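Turn Seven

a short story

The school was called Rosine and it was out past the grain elevators, a track and two tin buildings and a diner trailer that opened when it felt like it. I had paid for the three-day course with the money from the house. Not all of it. Enough that my sister stopped calling.

Day one they put you in a classroom. Then they put you in the car.

The car was a Rurnitz, single seat, open wheels, older than it looked. You don't get into it so much as get poured. Knees up, elbows in, someone's boot on your shoulder to push you down so the belts would reach. Six belts. I couldn't turn my head more than a few inches and I remember thinking good, less to look at.

"What do you drive at home?" the instructor said. She was small and gray-haired with a burn scar on one wrist and she never once raised her voice, you had to lean in.

"A van."

"Okay," she said. "Forget the van."

I stalled it four times. The fifth time I got it rolling and went down pit lane at a walking pace with my heart going like a sewing machine. Then out. Then the first corner, the second, a long bend with no name, and the whole thing rattling up through my teeth. Seven turns on that track. I had them written on my hand in pen, brake here, lift there, and the gloves covered it up. Didn't think of that.
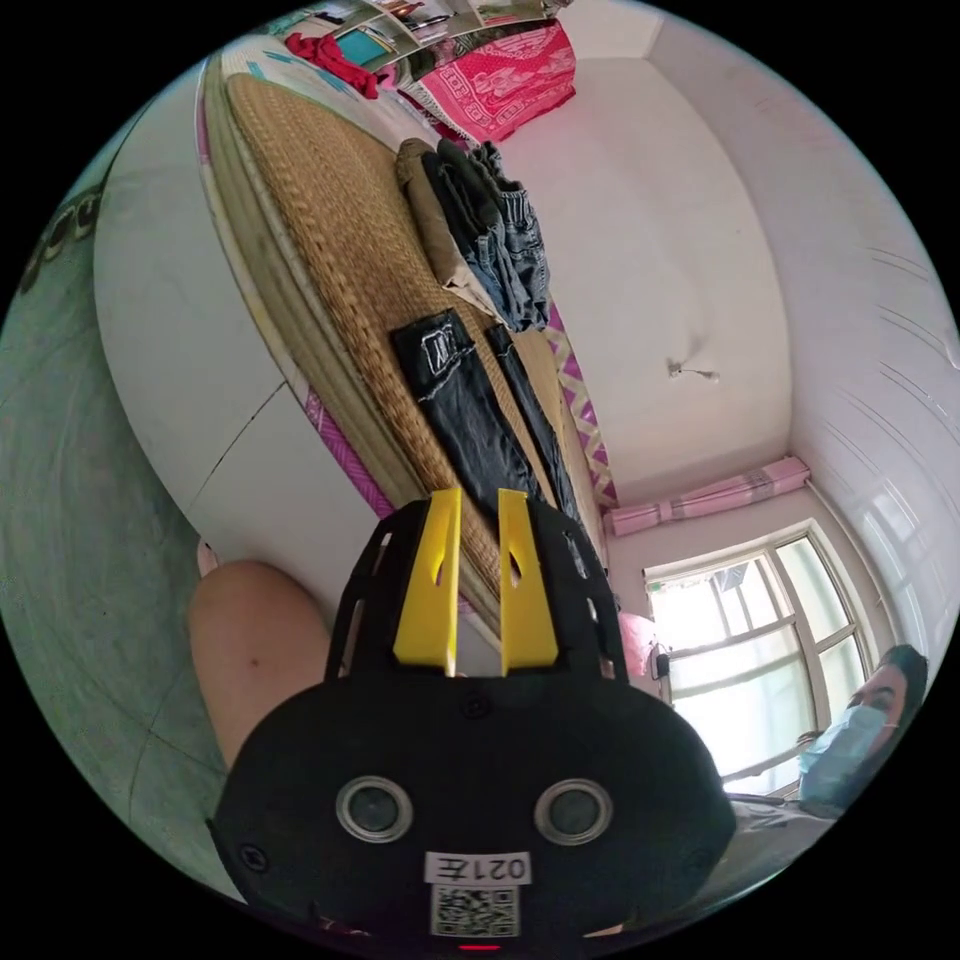
Lap after lap. Slow. Everybody passed me, the dentist, the two brothers from the bank, a kid who couldn't have been nineteen. Blue flag, blue flag, blue flag. I got good at blue flags.

At lunch she sat down across from me with a paper plate. She had my sheet. A line in blue for me and a line in red for her, same car, same track, that morning. The lines ran together for a while and then at the end, at seven, hers kept on going along the top and mine fell off a cliff.

"What happens here?" she said.

"It gets narrow."

"It doesn't get narrow."

"It looks narrow."

She ate a pickle. "You're looking at the wall."

Well of course I was looking at the wall. It was a wall. Concrete, painted white a long time ago, with black streaks where other people had looked at it too. You come up over a rise and it's the first thing there is. My dad used to say look at the thing that can hurt you. He said it about dogs, ladders, men in suits. Forty years of looking at the thing that can hurt you and I was very, very practiced.

"You go where your eyes go," she said. "So put them someplace nice."

Afternoon session I tried. I picked a tree past the exit. Came over the rise, looked for the tree, found the wall. Lifted. Next lap, same. Next lap I was so mad at the wall I forgot to shift and hit the limiter and the car just hollered at me the whole way down the straight.

That night, motel. The Cetetti Inn, one ice machine, a sign in the window that buzzed. I lay on the bed in my socks and drove it with my eyes shut. One, two, long bend, three. My right foot twitching on the covers. Four, five, the dip, six. Up over the rise. And even there, in my own head, where I could of put anything I wanted, there was the wall.

I called my sister. It rang a good while.

"Are you dead?" she said.

"No."

"Are you done?"

"Two more days."

She breathed. I could hear her TV. "Dad would've hated this," she said.

"I know."

"He would've stood at the fence the whole time."

"I know it."

"Telling everyone you were going to hit something."

And then we were both laughing, the ugly kind, and when it stopped neither of us hung up. We watched her show together, me only hearing it. I fell asleep before I found out who did it. 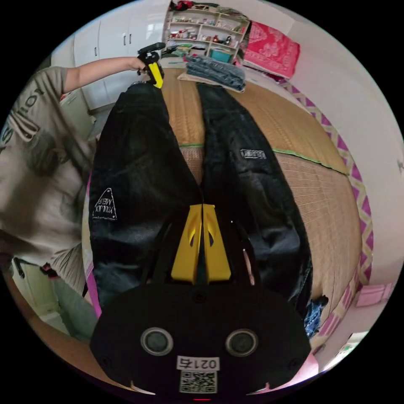
Black jeans with a white triangle patch, laid out on a straw mat.

Day two it rained. They ran us anyway. Rain was the best thing that happened, everybody got slow, the brothers from the bank went round and round like leaves. The dentist sat it out. I went out on the grooved tires and the spray came up over the nose and there was hardly any wall to see. Just a paler gray in the gray. I went through seven by feel. I went through it again. My hands knew something and were keeping it from me.

Came in soaked. She plugged in her laptop and looked and turned the screen around without a word. Blue line and red line. Hers from the wet, the year before. Mine was still under it. But no cliff.

"Huh," I said.

"Huh," she said.

"That's because I couldn't see it."

"Yep."

"So what do I do when I can see it?"

She shut the laptop. "Well. That's tomorrow."

There was an old guy who swept the Kennedy garage, that's what they called the bigger of the tin buildings, no idea why. He'd been listening. He said he drove there once himself, back when it had hay bales. I asked what he looked at in seven. He leaned on the broom a while, and I thought here it comes, here's the secret.

"My wife," he said. "She used to sit up there on the bank with a thermos. Coming over I'd look to see was she watching."

"Was she?"

"Mostly she was reading."

He went back to sweeping.

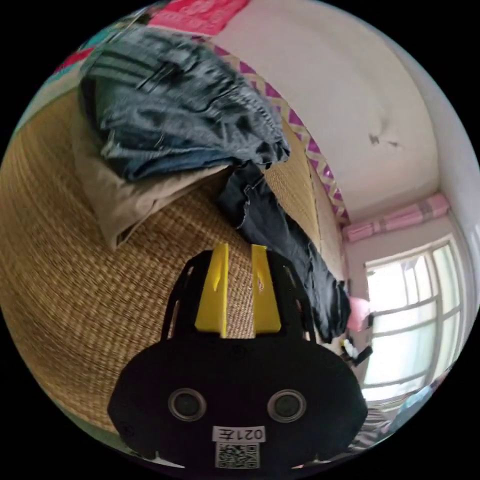

Reading time: 7 minutes

Day three, dry. Cold, blue, wind out of the north and you could smell the elevators. October does that out there. They gave us two sessions, one to warm up and one that counted, though it didn't count for anything. A printed sheet and a handshake. The kid wanted it bad. He was pacing around in his socks.

First session I was still lifting. Less. A breath instead of a gulp. But lifting, and she'd see it, and I'd see it, blue on red.

I sat in the car between and didn't get out. They offered to undo me and I said no, leave it. Engine off, it ticks. You hear the flags snapping. You hear somebody telling a joke two cars down and missing the end of it. I thought about the house. The people who bought it had painted the door already, my sister sent a picture, green. I thought about Dad's chair at the window, where he could see both ends of the street. All those years he had both ends of the street covered. And nothing ever came. It came from inside, a little thing in his blood, on a Tuesday, while he was watching out for trucks.

She crouched by the wheel. "You good?"

"I'm good."

"Where are your eyes going?"

"Up on the bank."

She looked over her shoulder. There wasn't anything on the bank, weeds, a busted bench. She looked back at me and tightened my left shoulder strap, which was fine already.

"Okay," she said. "Go see it."

Out lap. Tires cold, be nice. One, two. The long bend, and I let it run out wide, all the way to the paint. Three. Four. The kid in my mirrors, and I pointed him by, go on honey, go. Five. The dip, where your stomach stays behind. Six, early, tidy, and then it's just the hill and the noise and the sky filling up the whole front of the world.

Over the rise.

I looked at the bench. I looked at it hard, like somebody was on it. Somebody in the brown coat with his hands on his knees, sitting forward, mouth already open to tell them all about me.

My foot stayed down.

It's quick. It's so much quicker than you'd think, a half second, and the car takes a set and goes light and then heavy, and something white goes by on the left, close, big, and it's only a white thing going by. Then the exit. Then the tree, there it was, right where I'd left it. Then the straight, and me yelling inside the helmet, no words, just yelling, fogging the visor all up so I had to crack it with one finger.

I did it nine more times. Twice I lifted. I don't care.

When I rolled in she was standing at the end of pit lane with her arms crossed and the dentist was next to her, clapping with his gloves on so it made no sound. They undid the belts. I couldn't stand up right away. My legs were someone else's.

"You want to see the sheet?" she said.

I said in a minute. I said could I borrow a phone first, mine was in the locker.

It only rang once.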